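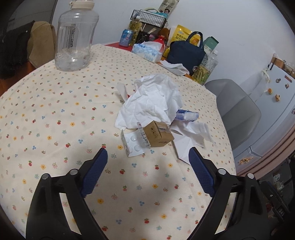 꽃무늬 식탁보를 깐 원형 식탁. 휴지와 작은 종이 상자가 놓여 있다.

Tutetti 원형 식탁보 두 달 사용 후기

원형 식탁을 쓰는 집은 식탁보 고르기가 번거롭다. 사각 제품은 종류가 많은데 원형은 크기부터 제한이 있고, 마음에 드는 무늬를 찾으면 맞는 지름이 품절인 경우가 많다. 우리 집도 한동안 사각 식탁보를 대각선으로 걸쳐 쓰다가 7월에 Tutetti의 코팅 면 식탁보로 바꿨다. 크림색 바탕에 빨강, 노랑, 파랑, 초록 잔꽃이 들어간 무늬다. 두 달 동안 매일 깔아 두고 쓴 내용을 적는다. 제품은 직접 구입했다.

크기 선택

식탁 지름은 110cm이고 식탁보는 150cm를 샀다. 사방으로 20cm씩 내려온다. 의자에 앉았을 때 무릎에 살짝 닿는 길이다. 판매 페이지에는 30cm 늘어뜨림을 권장한다고 되어 있는데, 매일 밥을 먹는 식탁이라면 20cm가 낫다고 본다. 예전에 쓰던 것은 한쪽이 길게 늘어져서 의자를 당길 때마다 팔걸이에 걸렸다. 손님용으로 가끔 까는 용도라면 긴 쪽이 모양은 좋을 것이다.

받아서 재 보니 지름은 149cm였다. 세탁 후에는 147cm로 줄었다. 한 번 줄고 나서는 그대로다. 딱 맞춰 사야 하는 식탁이라면 한 치수 위를 보는 것이 안전하다.

원단과 코팅

면 원단 위에 아크릴 코팅을 한 제품이다. 비닐 식탁보처럼 번들거리지는 않고, 손으로 쓸면 약간 뻑뻑한 느낌이 난다. 겉에서 보면 그냥 천 같다. 만져 보면 천은 아니다. 이 촉감이 싫은 사람은 처음부터 코팅이 없는 면이나 리넨을 사야 한다. 나도 첫 주에는 팔을 올릴 때 조금 어색했고, 여름에 반팔로 앉아 있으면 팔뚝이 살짝 붙는다. 지금은 신경 쓰지 않는다.

두께는 얇은 편이다. 식탁 상판에 흠집이나 단차가 있으면 그대로 드러난다. 뜨거운 냄비는 당연히 받침을 써야 하고, 갓 내린 커피잔 정도는 바로 놓아도 자국이 생기지 않았다. 볼펜으로 글씨를 쓸 때는 종이 한 장만 두고 쓰면 촉이 조금 밀린다. 아이 숙제용 식탁을 겸한다면 책받침이 필요하다.

얼룩

가장 궁금한 부분이 이것일 것 같아 흘린 것들을 따로 적어 두었다.

물, 우유, 맥주: 방울로 맺혀서 마른행주로 닦으면 끝난다.
간장: 바로 닦으면 흔적이 없다. 저녁에 흘린 것을 다음 날 아침에 발견한 적이 있는데 물행주로 세 번 문질러 지웠다.
김치 국물: 5분 안에 닦으면 괜찮다. 30분을 넘기면 옅은 주황색이 남는다. 주방 세제를 묻혀 두었다가 닦으니 거의 빠졌지만 밝은 곳에서 보면 자리가 보인다.
카레: 빠지지 않았다. 동전만 한 자국이 그대로 있다. 마침 노란 꽃 옆이라 눈에 잘 띄지는 않는다.
식용유: 닦이기는 하는데 물행주만으로는 미끈한 느낌이 남는다. 세제가 필요하다.

접힌 주름 부분은 코팅이 약해지는 듯하다. 배송될 때 접혀 온 선을 따라 물이 조금 더 빨리 스며든다. 보관할 때는 접지 말고 말아 두라는 안내가 있으니 따르는 편이 좋겠다.

세탁과 다림질

라벨에는 30도 약한 세탁, 건조기 금지, 뒷면 저온 다림질로 표시되어 있다. 두 달 동안 3번 세탁했다. 색 빠짐은 없었고 빨간 꽃도 번지지 않았다. 탈수를 세게 돌렸더니 잔주름이 심하게 잡혀서 그다음부터는 가장 약하게 돌리고 물이 떨어지는 상태로 널었다. 욕실에 널면 반나절이면 마른다.

처음 펼쳤을 때의 접힘 자국은 그냥 두면 일주일 넘게 간다. 뒷면에서 얇은 천을 대고 다리면 바로 펴진다. 스팀은 쓰지 않았다.

마감

가장자리는 바이어스 테이프 없이 두 번 접어 박았다. 원형이라 곡선에서 원단이 우는 제품이 많은데 이건 비교적 고르다. 다만 시작점과 끝점이 만나는 자리에 실밥이 길게 남아 있었고, 그 옆 5cm 정도는 박음선이 안쪽으로 밀려 있다. 잘라내고 쓰면 되는 수준이지만 가격을 생각하면 아쉽다.

무늬는 위아래 방향이 없는 잔꽃이라 어느 쪽으로 돌려 깔아도 상관없다. 원형 식탁에서는 이 점이 꽤 편하다. 한 방향 무늬였던 예전 것은 깔 때마다 앞뒤를 맞춰야 했다. 크림색 바탕은 화면에서 본 것보다 노란 기가 조금 더 있다. 흰 그릇을 올리면 차이가 보인다.

미끄러짐

코팅이 겉면에만 있어서 뒷면은 일반 면이다. 유리나 광택 도장 상판에서는 잘 밀린다. 우리 식탁도 도장 상판이라 아이가 한쪽을 잡아당기면 그릇까지 같이 움직인다. 얇은 미끄럼 방지 매트를 지름보다 조금 작게 잘라 밑에 깔았더니 해결됐다. 식탁보 집게도 써 봤는데 상판이 두꺼워서 자꾸 빠졌다. 추를 다는 방식은 무릎에 부딪혀서 권하지 않는다.

다른 제품과 비교

사기 전에 Sakari의 리넨 혼방과 Antoniuk의 PVC 제품을 같이 봤다. Sakari는 친정에서 쓰고 있어서 자주 만져 본다. 촉감과 늘어지는 모양은 셋 중에 가장 좋다. 대신 국물이 바로 스며들어 매주 빨아야 하고 매번 다려야 한다. 식탁보를 자주 빠는 데 부담이 없는 집이라면 그쪽이 맞는다.

Antoniuk는 예전에 사각형으로 2년 썼다. 닦기는 제일 쉽고 카레도 빠졌다. 그런데 처음 한 달은 냄새가 났고, 겨울에는 뻣뻣해져서 모서리가 들떴다. 원형은 늘어지는 부분이 자연스럽게 떨어지지 않고 종처럼 벌어진다는 후기가 많아 제외했다.

Tutetti는 그 중간이다. 빨래 횟수는 줄이면서 비닐 느낌은 피하고 싶은 경우에 고를 만하다.

구입과 교환

Planley에서 주문했다. 수요일에 주문해서 이틀 뒤에 받았다. 처음 온 것은 지름 130cm 제품이었다. 상품 페이지의 후기 313개 중에 치수가 잘못 왔다는 글이 여럿 있었는데 나도 그 경우였다. 문의를 남기니 상담원 Yee-man Hsueh 씨가 당일 저녁에 답을 주었고, 잘못 온 제품을 회수하면서 맞는 치수를 같이 보내 주었다. 배송비는 청구되지 않았다. 포장을 뜯기 전에 비닐 겉면의 치수 스티커부터 확인하는 것이 좋다. 포장을 뜯으면 단순 변심 반품은 안 된다.

정리

좋았던 점
- 물기와 간장은 행주로 해결된다
- 세탁해도 색이 그대로다
- 방향 없는 무늬라 깔기 쉽다

아쉬운 점
- 카레와 오래 둔 김치 국물은 남는다
- 바느질 끝 처리가 고르지 않다
- 도장 상판에서는 매트가 따로 필요하다
- 첫 세탁에서 2cm 줄었다

별점은 다섯 개 중 네 개. 같은 크기로 무지 회색을 하나 더 살 생각인데 지금은 150cm가 품절이다. 재입고 알림을 걸어 두었고, 받으면 무늬 있는 것과 얼룩이 어떻게 다르게 보이는지 추가로 적겠다.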